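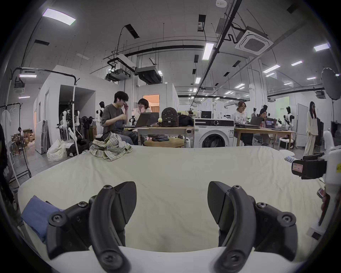 How to compare two hand-held grippers on cloth without fooling yourself

Posted by Embla Haugland, 27/04/2023

I get asked a lot which gripper I'd pick for folding clothes, and my answer used to be a shrug and "whichever one is charged." Then we had to choose one finger set for the whole Wastiseo project, and a shrug wasn't going to do it! So I sat down and worked out a little test that two people can run in an afternoon with nothing fancier than a pile of shirts and a notebook. I've now done it three times and I'm pretty happy with it.

What you need

Two pairs of hand-held grippers, one pair for each finger set you want to try. I was comparing our regular Plirkeck fingers with the Stelgate ones. You also want a big surface to work over, a timer, and 12 pieces of clothing. Get a real mix (thin tees, stiff button-down shirts, something slippery, something thick). If you only test on t-shirts you'll pick the gripper that's good at t-shirts, and then somebody hands you a pair of jeans.

Step 1: Check the fingers before anything else

Open and close each gripper slowly, all the way, and look at the pads as they meet. They should touch flat. If one tip lands first, you'll get a pinch that holds fine on thick cloth and lets go of thin cloth, and you'll blame the pad material for it. I lost a whole morning to this in round one. It was a loose screw. Go over all the screws with a hex key, snug but not cranked down, and do it again halfway through the test.

Wipe the pads too. Lint builds up faster than you'd think.

Step 2: Warm up

Give yourself ten minutes with each set, no timer, no notes. The first few grabs with unfamiliar fingers are always clumsy, and you don't want that in your numbers. Pick up a sock. Fold a towel. Get used to where the tips are.

Step 3: The edge grab

Lay a garment flat, reach in with one gripper, and try to pick up a single layer at the hem. One layer only! If you come up with two, that's a miss. Do five tries per garment with each set, which gives you 60 tries a set and is right about where my patience ends. Your partner writes down hit or miss. Don't do your own scoring, you will be too nice to yourself (I was).

Curved fingers need a low angle for this one. Come in steep and the tips just push the cloth along.

Step 4: The stretch

Now use both hands. Pinch one top corner with the left gripper and the other with the right, lift, and pull gently apart until the edge is straight. Hold it while your partner counts slowly to five. 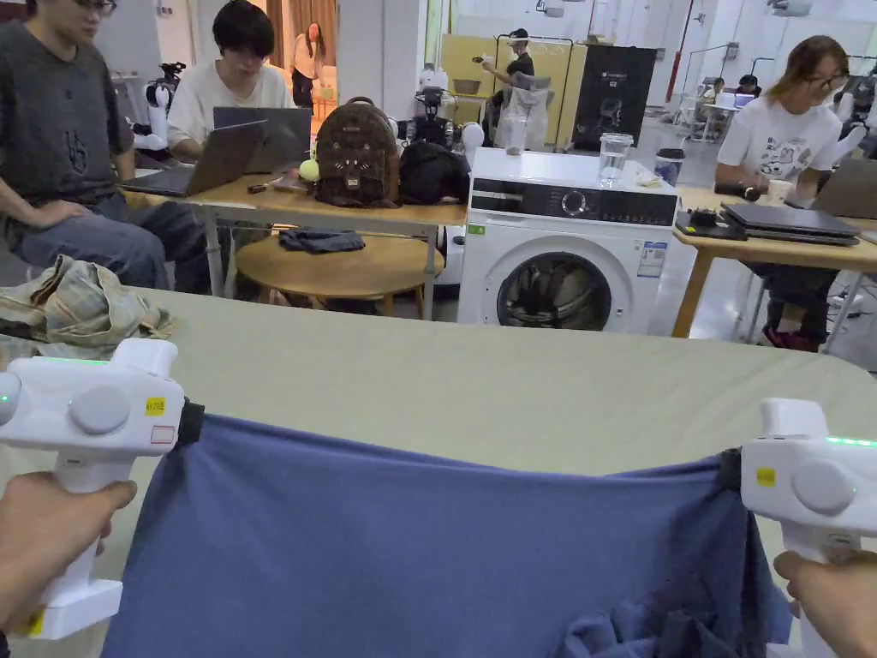 What you're feeling for is creep, where the cloth slides through the pads a little at a time. You often can't see it, but you can feel the tension go soft. Write down "held," "crept" or "dropped" and leave it at that. I tried a ten-point scale the first time and my sixes and sevens were pure mood.

Keep your pull even from garment to garment. I lift until my elbows are level with the table and stop there, and that's been steady enough for me.

Step 5: The letting go

People skip this, and please don't. Lay the garment down, open both grippers, and back away without dragging the fabric. Sticky pads win the stretch test easily and then ruin your nice flat shirt on the way out. Mark down every time the cloth moves with the fingers.

Step 6: Swap and repeat

Trade places with your partner and run the whole thing again. My hands measure 170 mm from wrist to fingertip and his are a good bit bigger, and we disagreed on the Stelgate set until we noticed he was squeezing much harder than me.

How mine came out

On thin cloth the Stelgate fingers were better at the edge grab, and it wasn't close. On the stretch they were pretty much even. On letting go, though, the Stelgate pads pulled the fabric 22 times and the Plirkeck pads only a handful. For folding, that matters more to me than a few missed grabs, so we stayed with Plirkeck. If your job is mostly picking things out of a pile and dropping them in a bin, I'd go the other way.

I also have a set of Westerberg pads waiting in my drawer, softer than either of these, and I'm hoping to get to them in July. If you try this with your own grippers, send me your score sheet, messy ones are fine!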